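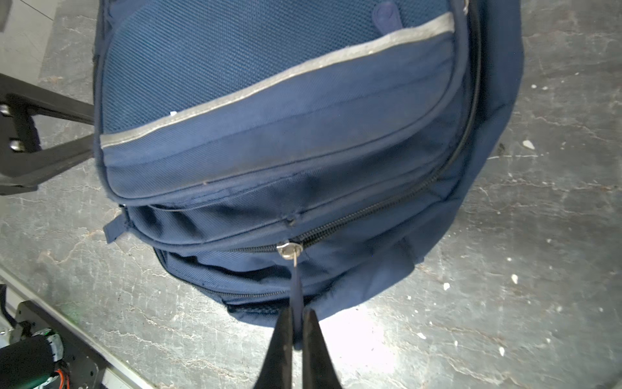

Qui sommes-nous

L'entreprise | Maintenance robotique

Bolby est un atelier spécialisé dans la mise en service, l'entretien et la réparation de cellules de manipulation. Installé à Drestden, il compte 19 techniciens et intervient auprès de laboratoires, d'écoles d'ingénieurs et d'ateliers de bagagerie.

Notre activité s'est construite autour d'une machine, la cellule Ríos, dont nous assurons le suivi depuis sa première mise sous tension. Elle est consacrée à la préhension d'objets souples : tirettes de fermeture à glissière, sangles, rabats, poches. Un sac à dos ordinaire constitue à cet égard une épreuve exigeante. Le tissu se plisse, le curseur change d'orientation et la tirette doit être pincée entre les extrémités des doigts sans entraîner l'ensemble du sac.

L'entretien de la cellule

La pince fait l'objet d'un contrôle toutes les 300 heures de fonctionnement. Le technicien vérifie l'alignement des doigts, leur parallélisme à la fermeture et l'état des extrémités. Toute paire présentant un écart visible est déposée et remplacée. Un doigt n'est jamais changé seul.

Le câblage des moteurs est inspecté lors de la même visite. Les connecteurs sont débranchés hors tension, nettoyés, puis remis en place avec un repère de position. Les vis du châssis sont resserrées au couple prescrit et marquées au vernis.

La caméra de poignet est ensuite étalonnée de nouveau. L'opération comprend 8 poses de la mire, suivies d'un essai de saisie sur une tirette en tissu. Si l'essai n'est pas concluant, la séquence est reprise depuis le réglage de la pince. Les valeurs retenues sont inscrites au carnet de la cellule, conservé à l'atelier et consultable par le client.

Réparations

Les pièces d'usure sont tenues en stock pour une durée de sept ans après la livraison. Les réducteurs et les cartes de commande sont confiés à notre site de Brarnov, qui dispose d'un banc d'essai dédié. Aucune cellule n'est restituée sans procès-verbal de remise en service signé par les deux parties.

Formation et accueil

Chaque année, en juin, l'atelier reçoit des stagiaires issus des filières de maintenance industrielle. Ils participent aux visites périodiques sous la responsabilité d'un technicien habilité. Les demandes de stage et d'intervention sont à adresser au secrétariat de Drestden.

Dernière mise à jour : 30 août 2025

Ce site utilise des cookies nécessaires à son fonctionnement et à la mesure d'audience. Accepter | Refuser | Paramétrer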